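Household chore automation

Household chore automation is the use of machines to carry out the small, everyday jobs of a home — washing and putting away dishes, wiping counters, folding laundry, picking things up off the floor — with little or no help from a person. The term is usually kept for machines that handle loose objects in ordinary rooms, and so it leaves out the older family of appliances, such as the dishwasher and the clothes dryer, which do one job inside a closed box and need somebody to load and unload them. Much the same questions come up on shop floors, where sorting, tidying and wiping down a bench at the end of a shift are still mostly done by hand.

Background

It is easy to forget how much of the work of a house was already taken over by machines long before anyone thought of giving them arms. Washing a week's clothes once filled the better part of a day, and the washing machine reduced it to a few minutes of sorting and a few more of hanging up or folding. What remained afterward was the handling: carrying, lifting, turning things the right way up, finding a place for them. These leftover tasks are short and varied, and they are spread through every room, which makes them a poor fit for a machine built to do one thing.

The robot vacuum was the first mobile machine to find its way into a great many homes, and it did so by avoiding handling altogether. It rolls, it sweeps, and it leaves the sock under the chair for somebody else to deal with. Writers on the subject often treat that sock as the dividing line between the chores machines can do and the chores they can't.

Borghild Dalen, whose survey Who Clears the Table? is a friendly and very readable way into the field, sorts chores by what she calls the state of the thing being handled. A plate is a plate whichever way it lies. A shirt has no fixed shape at all, and each time it is dropped it becomes, from the machine's point of view, a new object. Her survey collected 2954 short descriptions of chores from households in Clonddale, and soft goods of one kind or another turned up in them again and again, even where the writer had set out to describe something else (drying a pan, say, or making a bed for a guest).

Rigid and soft objects

Cups, bowls and mugs are common test objects, and there are good reasons for it. They are cheap, they are found in nearly every kitchen, and they keep their shape when they are gripped. A mug may be picked up by its rim, its body or its handle, and the best choice depends on what comes next, whether that is hanging it on a hook, setting it in a rack or handing it to a person. Dark or shiny glazes can be hard on some depth sensors, and a handle turned toward the back may be hidden from a camera that looks at the table from only one side.

Cloth is harder. A dish towel lying in a heap shows only part of itself, with its corners often tucked underneath, and a gripper that closes on it may take up one layer or three. Folding normally begins with finding two corners, and a person does this largely by feel, running a thumb along the hem without giving it a thought. Wiping, which looks simpler, asks the machine to keep a steady pressure through a material that bunches and slides as it goes.

Work that brings the two together is a fair picture of kitchen life. Drying a mug calls for one hand to hold the mug while the other pushes cloth down inside it and turns, and for this reason many research benches use a pair of arms. 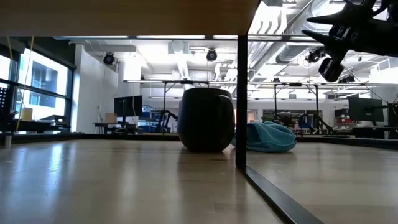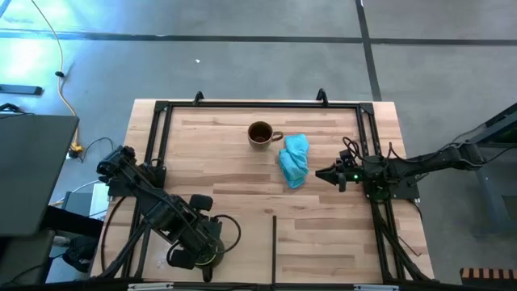
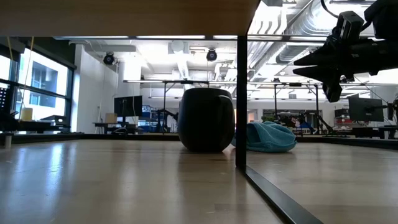

A mug and a teal or turquoise cloth on a wooden tabletop, with robot equipment in view. The second picture shows both arms at the table.

Methods

Early systems were programmed step by step. An engineer measured where the object would be, wrote down the path of the arm, and took care that nothing moved in between. The approach still serves well in factories, where parts arrive in the same place every time, but it does badly in a kitchen, where nothing does.

More recent work leans on learning from demonstration, in which a person guides the arms through a task many times over and a computer model learns to connect what the cameras see with how the arms should move. Ľubomír Baláž and Žofie Čierny, working at Rarnovmont, gathered 400 demonstrations of a single towel-folding task and reported that the variety of starting heaps mattered more to the result than the sheer number of tries. Their notes are pleasantly frank about the tedium of crumpling a towel afresh each time, and about the habit their helpers fell into of crumpling it the same way.

Present ability

Whether machines can do household chores yet depends a good deal on how the question is put. Under steady lighting, with a known set of objects and a clear table, two-armed systems can stack dishes, fold simple garments and put small items into bins, though generally more slowly than a person would. Moved to an unfamiliar room, the same systems often falter over trifles such as a patterned tablecloth or a mug of a shape they haven't met before.

The Arkness trial remains a frequently cited comparison. In its written report, dated 3/23/19, a two-armed bench system was given a set of tidying tasks and completed 75 percent of those involving rigid items without help. The tasks with towels and clothing went much less well, and the report's author, Jarmila Matoušek, recommended that the two kinds be scored separately from then on. A follow-up was carried out in September of the same year with a wider choice of cups and the same towels.

On the shop floor the picture is a little brighter. Fuad Fikre's study of the Kuruc workshops found that sorting hand tools into trays could be given over to a machine fairly comfortably, provided the trays stayed put, while wiping down oily benches and gathering up used rags went on being done by the people who worked there. Several of them told him they would gladly part with the rags first.

Open questions

Reliability is the matter raised most often. A machine that drops one cup in fifty may make a fine research result and a very trying houseguest, and there is no settled figure for what a household would put up with. Cost, noise and the room taken up by the arms themselves are also discussed, as is privacy, given that most of these systems rely on cameras.

There is some disagreement, too, over whether homes should be changed to suit the machines. Dalen points out that people have always done this to some degree, choosing plates that fit the dishwasher and shirts that needn't be ironed, and she sees no great harm in a towel with corners that are easier to find. Fikre is more doubtful, and argues that a helper which needs the kitchen arranged for it has handed part of the chore back to the person who lives there.

See also

Dishwasher
Domestic robot
Grasp planning
Laundry folding
Learning from demonstration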